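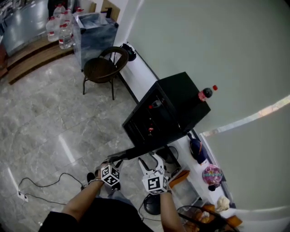 Moving a heavy piece of kit across a room on your own is mostly a matter of getting ready before you touch it. Clear the route first and measure the narrowest doorway. Look at the item from above as well as from the front, as parts that stick out low down are easily missed. A black cabinet with a long rod-like handle at the lower front, for instance, needs more room ahead of it than the box alone would suggest. Add the handle to your measurements.

What you need
2 furniture sliders for each long side
A ratchet strap
An old blanket
A tape measure

Step 1. Switch off at the wall, unplug, and tape the lead to the back.

Step 2. Wrap the blanket round the body and strap it - firm, but not so tight that it bends a panel.

Step 3. Tip the item back a little and push the sliders under the front. Do the same at the rear. I use the 16 cm felt ones from Zwahlen on wood and hard plastic ones on carpet.

Step 4. Push from low down, with your back straight. Stop every 3 metres and check the strap.

Step 5. Leave a gap behind it for air, then plug in again.

Anything marked over 500 kg is a job for a moving firm.

Updated 08/07/2022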